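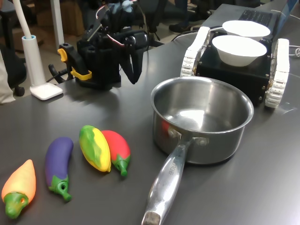

Kitchen table setup, open day bench: arm, saucepan, toy vegetables, tracked base with two bowls

Arm dropping toy vegetables outside the pan at our open day demo?

clunport_bench
Posted in Demos and Events

We are running a pick and place demo at the Rudstead open day in August. The arm takes a toy vegetable from the row, puts it in the saucepan, then moves to the next one. Visitors stand on the far side of the table. In the morning rehearsal it did 43 picks without a miss. After lunch it began letting go early, over the rim, mainly with the eggplant. Arm mount is clamped to the table edge, controller is a Hekness, speed limit set to 800 in the config. Nothing was changed over lunch except that the table was pushed back to make room for the line. Do I need to redo the full calibration or is there a quicker check? Doors open at 10.

brzozowska_lab
Accepted

Check the clamp first. Pushing a table by its edge can rotate the mount a degree or two, and at full reach that is enough to miss a pan. Tighten it, then jog the arm to a known point and compare with the stored value. If the error is the same everywhere, shift the origin and skip the full calibration. If it grows with distance from the mount, the base has turned and you have to redo it. Takes me 20 minutes on a similar arm.

Also tape the outline of the saucepan on the tabletop. The long handle gets knocked by sleeves and the pan turns with it. Polished steel is a poor target for the camera under overhead lights – I set the drop point as a fixed position and do not detect the pan at all.

trackfan71
Lower the speed. Ours was fine at half.

clunport_bench
Clamp was loose. Error was constant at the three points I tried, so I shifted the origin and taped the pan position. Roughly 30 picks since then, one miss, on the corn. Leaving the speed alone for now.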